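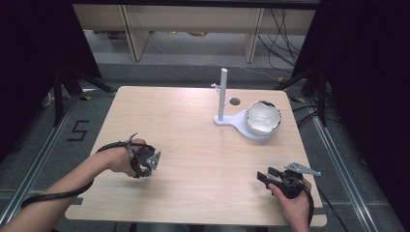 손에 쥐는 그리퍼를 돈 주고 살 바에야 차라리 로봇 팔을 한 대 더 들이는 게 낫지 않느냐고, 초고를 읽은 리뷰어 한 분이 물어 왔다. 데모 수집 키트는 결국 소모품이고, 소모품에 논문 한 절을 쓰는 건 과하다는 얘기였다. 나도 작년까지는 비슷하게 생각했다(원격 조작 장비를 꽤 오래 붙들고 있었으니까). 그래서 이 절은 그 질문에 대한 답장처럼 쓰려고 한다.

**그림 4.** 양손에 그리퍼를 하나씩 쥐고 진행하는 탁상 작업. 흰 받침대와 그릇이 테이블 위에 놓여 있다.

### 4.2 Skendo 키트 사용 평가

우리가 평가한 것은 Doltumico가 내놓은 양손 수집 키트 Skendo다. 비교 대상으로는 같은 용도로 나온 Lindo를 골랐다. 두 제품 모두 2022년 3월에 받아서 같은 방, 같은 테이블에서 썼고, 작업 목록도 똑같이 맞췄다. 목록은 Siliņa 과제 세트에서 가져왔는데, 그릇 옮기기나 물건 걸기처럼 집에서 흔히 하는 일이 대부분이라 참가자에게 설명하기가 참 편했다.

먼저 숫자부터. Skendo로는 에피소드 1,609개를 모았고 Lindo로는 1,063개를 모았다. 참가자와 배정 시간은 같았으니 차이가 꽤 난다. 다만 이걸 그대로 제품의 우열로 읽지는 않았으면 좋겠다. Lindo는 세션을 시작할 때마다 보정을 다시 해야 해서 앞부분 시간을 많이 잡아먹는데, 대신 한번 맞춰 놓으면 궤적이 아주 얌전하다. Skendo는 켜면 바로 쓸 수 있는 대신 손목을 크게 비틀 때 궤적이 가끔 튄다. 우리 기준으로 걸러 낸 에피소드는 두 키트를 합쳐 394개였고, 손목 회전이 큰 과제에 많이 몰려 있었다.

써 보면서 제일 마음에 든 건 양손의 역할을 다르게 줄 수 있다는 점이었다! 한 손으로 받침을 누르고 다른 손으로 그릇을 드는 식의 동작은 원격 조작으로 할 때 정말 답답했는데, 그리퍼를 직접 쥐면 설명서를 읽지 않은 사람도 금방 따라 한다. 반대로 제일 아쉬운 건 케이블이다. 길이가 어중간해서 테이블 반대편까지 팔을 뻗으면 당기는 느낌이 오고, 참가자들도 설문에 이 얘기를 가장 많이 적었다. 유선이라 배터리 걱정이 없다는 Doltumico 쪽 설명은 이해하지만, 나라면 조금 무거워져도 무선을 고르겠다.

내구성도 짧게 적어 둔다. 제조사 안내문에는 집게를 3,000회 여닫은 뒤 나사를 다시 조이라고 되어 있다. 우리는 그보다 일찍, 그러니까 왼쪽 그리퍼에서 헐거운 느낌이 들기 시작했을 때 한 번 조였고 그 뒤로는 별일 없었다. 오른쪽은 끝까지 손대지 않았다. 교체용 손가락 패드는 따로 사야 하는데, 주문하고 받기까지 시간이 좀 걸리니 처음부터 여분을 같이 사 두기를 권한다.

리뷰어의 질문으로 돌아가면, 팔을 한 대 더 들이는 쪽이 나은 연구실도 분명히 있다. 이미 조작 인력이 있고 힘 제어가 핵심인 곳이라면 나도 그쪽을 권하겠다. 우리처럼 여러 사람의 자연스러운 양손 동작이 필요하고 방을 자주 옮겨 다녀야 한다면 Skendo 같은 키트가 훨씬 편하다. 힘 센서가 달린 개정판은 5월에 받기로 했고, 그 결과는 이 절의 수치에 포함하지 않았다. 학습된 정책의 성능 비교는 4.3절에서 따로 다룬다.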